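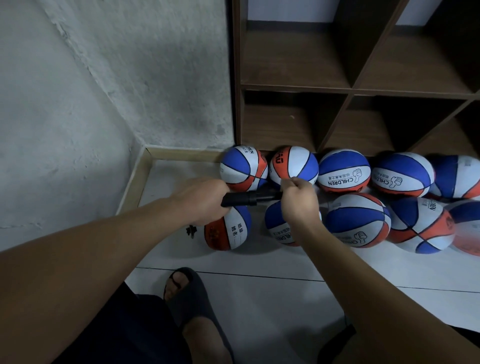

Progress report to Nadadeo: Trummer ball cell, Kastby
2022-12-27

The short version is that the Trummer runs, that it runs better than it did at the last report, and that we still would not leave it alone with a class in the hall. The grant was given for a cell that collects children's basketballs and puts them back on low shelving without help. It can do the second part on a good day. How many good days there are depends mostly on air.

Most of this period went on set-up. The lift arm came from Skasow with its grip force fixed at the factory, set for a ball at full pressure. School balls are seldom at full pressure. When the arm closes on a soft one, the skin folds, the pads meet too early and the controller decides it has missed. It then tries again, four times by default, and stops with a fault that has to be cleared by hand at the panel. We logged 64 of these stops over the period. We went back through the log and put 27 of them down to soft balls. The others are a mixture, and I would be wary of anyone who offered you a single cause for them.

Skasow's advice was to lower the grip force. We tried it. The soft balls came up, and the firm ones slipped out at the top of the lift, so the force went back to where it was. A second suggestion, a pressure sensor in the pads, was quoted at a price that would use up the rest of the maintenance line, and we have not ordered it. I am not persuaded that it would do more than tell us what a thumb can tell us already.

What we do now is plain enough. Before the cell is switched on, every ball is pressed by hand, and any that gives goes on the floor by the cubby shelf to be pumped up. We use an ordinary hand pump with a short hose. It is slow work, done crouching, and it was nowhere in the original plan or the original hours. The full start-up routine is now:

Press each ball and pump the soft ones.
Wipe the grip pads with a barely damp cloth.
Check the lift belt for fluff and grit.
Home the arm with the guard shut.
Run one firm ball up and down before loading the rest.

On the days when the whole routine was followed, stops were clearly fewer. I would like to call that proof, but those were also the days when the most careful people were on, and we have not separated the two.

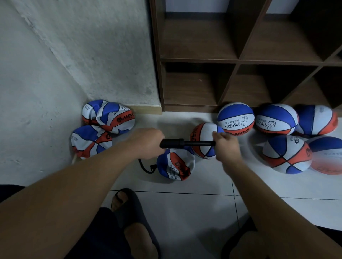
Skasow's service desk takes a different view. Their written reply says that inflation is a matter for the site, that the arm meets its specification with balls in proper condition, and that a cell of this type should not need more than 14 minutes of attention before use. They add that a powered compressor would bring us under that figure. Perhaps it would – although the minutes they quote do not seem to include inflating anything at all.

We have asked them to show us the routine their figure is based on. So far we have had the brochure again.

Repairs have been small. One grip pad lifted at the corner and was glued, then replaced when the glue let go. The guard switch worked loose and was refitted with a longer screw. The lift belt squeals when cold, and a new one is on order, though the present belt still holds its tension and I suspect the bearing behind it. If the new belt squeals as well, we shall have paid for a belt we did not need.

On money, the parts line is under budget and the labour line is over, almost entirely on account of the pumping and pressing. We ask your agreement to move the unspent parts money across to labour until the end of February. We are not asking for the sensor. A small compressor may be worth a trial, on loan and with the stops logged in the same way as before, and we will send you the log whichever way it comes out.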